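Hi! You've landed on the notes for **wakance-scenes**, my collection of short practice scenes for acting classes. I started it in November, after one too many evenings digging through a binder for a two-hander that hadn't been photocopied into mush.

## What's in it

There are 2,515 scenes in plain text, one per file. Most run two or three minutes when read at a normal pace (my Grosteck class reads everything at double speed, so don't go by them). I wrote a good part of them myself, and the rest came from Lajos Bozsik, who ran the Stüber drama workshop before me and let me type up his whole drawer.

- `duets/` – two people, any age
- `solo/` – monologues, 600 of them
- `groups/` – three to eight people, lots of overlapping lines
- `cold/` – 600 cold reading sheets, no stage directions at all
- `index.csv` – title, cast size, tone, folder

The tone column is my own opinion and it shows. I've marked something as "comedy" that made a whole room cry, so please read a scene before you hand it out! 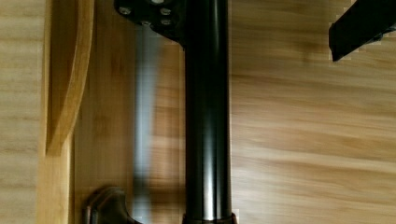 *Reading time: 2 min*

## Using the files

Open `index.csv` in whatever you like, sort by cast size, pick something. For a class of around 30 I print ten duets and let people swap halfway through, and then anyone left over goes into a group piece. Character names are all single letters (A, B, C), so you can cast anybody as anybody.

The Vatberg set, tucked inside `groups/`, is a bit different. Those scenes share one story about a family hotel and they do work better in order, but you can pull out number four and play it alone. Number seven still has no ending. I've tried three, and I hate them all.

## Known problems

- Accented letters are broken in some of the older solo files
- A few duets turn up twice under different titles
- Line breaks in `cold/` are messy if you open them on a phone

## Sharing

Use anything in class or at auditions, free, and change whatever you want. If you're putting a scene in front of a paying audience, open an issue first so I can check whether it's mine or Lajos's. New scenes are very welcome too: plain text, under four pages, and no dream sequences please, we have plenty.

Last cleanup: 3 Jan 2022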